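Squaring up, again

4 Oct 2022

The maple board has been off and on again, so there goes another evening. I had promised myself I would leave the cell alone until it did something wrong. It did something wrong in September, in a small and deniable way, and I spent the rest of the month denying it.

The complaint was this. Every block came down a hair to the right of where it was meant to be. You wouldn't have seen it from the doorway. You would have seen it after a few rows, when the last block leaned on its neighbour like a man on a late train. I blamed the blocks first, then the software, then the weather, which in the Juruvton workshop is a perfectly respectable suspect as the heating has views of its own.

It was the board. It nearly always is the board. Wood moves, the blue table doesn't, and the arm believes whatever it was told last time. I had told it last time in a hurry.

So, for my own benefit next year, the order of things.

Arm up and parked, power off at the Trellow box (the switch on the box, not the one on the screen, which only makes you feel better). Board off. Brush out the holes in the table, all of them, even the ones you are sure about. I was sure about them and still got a dustpan's worth of fluff and one washer I had accused a colleague of losing. I have put the washer back in his drawer and said nothing.

Wipe the underside of the board. Put it down, push it up to the stops, and do the fixings by hand until they bite. Then tighten a little on each, going corner to corner, as you would with a wheel. I used to do one fully and then the next, and could never understand why the board crept. The Tanner manual covers this on a page I had used to stand a mug on.

Then the gripper tube. Slacken the collar, let the tube drop to the gauge, nip it up, check it, swear, do it again. Ours is long enough that a tiny lean at the top is a proper lean at the bottom. I go down slowly in jog mode at 2 per cent speed, which is so dull that I have been known to make tea during it. Don't make tea during it. That is how we came by the dent in the old board.

After that, teach the corners, save the frame under a new name, and delete the old one before it can be picked up by accident. Mine was still sitting there as "board_final_1738", a number I must once have had a reason for.

Last comes the dull bit with the coloured blocks. I like to have them in mixed shapes, because a cylinder forgives a twist in the wrist and a cube tells on you. I start the tip beside something upright and see how the gap looks from the front, then from the side, crouching, with the knees making their usual remarks.

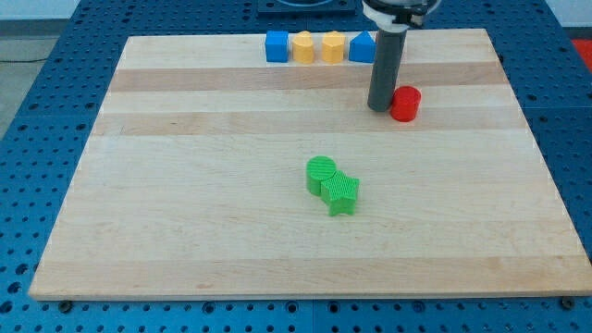
How often does the board need re-teaching? Every time it has been lifted, and every 50 hours of running even if it hasn't.

The first test run gave me 9 good placements and then a sulk, which was the vacuum line and nothing to do with the board at all. The hose had worked itself half off the Biltero fitting. I pushed it back on, gave it a tug, and ran the lot again without any trouble. I would like to claim I spotted it by method. I heard it hissing.

Still to do: a proper label for the gauge, which at present lives in a coffee tin marked SCREWS, and a new clip for the hose. I've ordered the clip. The label is waiting until I find the pen.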